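# Enseñar a un brazo a pasar cosas de un cajón a otro (con la mano y con el mando)

Llevo unas semanas grabando demostraciones para el proyecto Ovville y ya me han preguntado varias veces cómo lo hago, así que lo dejo escrito. Mi montaje es sencillo: un brazo KUKA con pinza, dos cajones grises y objetos variados en el de delante. La tarea es coger uno y dejarlo en el de atrás.
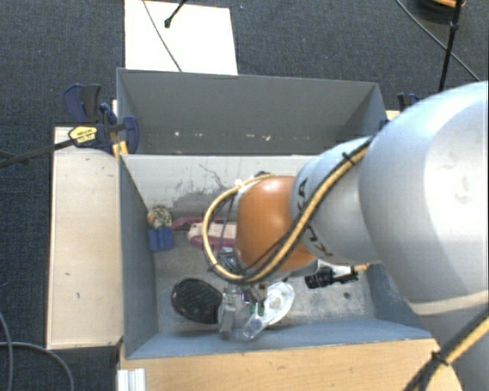 Yo empiezo siempre guiando el brazo a mano, aunque luego vaya a grabar con el mando. Se aprende muchísimo de cómo se mueve, por dónde se atasca y cuánto cable necesita - ¡lo del cable me costó un buen susto en julio!

## Antes de grabar

1. Sujeta los cajones con sargentos. Si se mueven un dedo entre una toma y otra, luego te vuelves loca mirando datos.
2. Lleva el brazo a las cuatro esquinas del cajón y comprueba que el lazo de cable no se engancha.
3. Mezcla formas: algo transparente, algo redondo que ruede, algo alargado. Con bloques solos sale todo precioso y no sirve de mucho.
4. Deja la seta de emergencia al alcance de la mano libre.

## La demostración

Con el mando (yo uso el Brasier, que va un poco duro pero me he acostumbrado) baja primero en vertical y gira la muñeca a media altura. Girar abajo del todo, entre dos objetos, es la mejor forma de empujarlos contra la pared.

Cierra la pinza, espera un segundo y sube. Esa pausa parece una tontería, pero a mí me ayuda un montón a cortar después los episodios. Si fallas el agarre, corrige y sigue grabando; yo guardo esas tomas en una carpeta aparte y las etiqueta el script de Mazurek.

La velocidad la tengo al 80 % para los trayectos y mucho más baja cerca del fondo. Ahí ve a tu ritmo.

## Cuántas hacen falta

Depende de la tarea, claro. Mi primera tanda fueron 88 demostraciones y el brazo se portaba bien con los objetos opacos y fatal con los transparentes. Ahora voy por 3424 episodios y sigo añadiendo botellas en posturas raras - tumbadas, en diagonal, pegadas a otra cosa.

Si cambias de pinza, vuelve a calibrar y abre una carpeta nueva. Yo mezclé dos en la misma y me pasé una tarde entera separándolas.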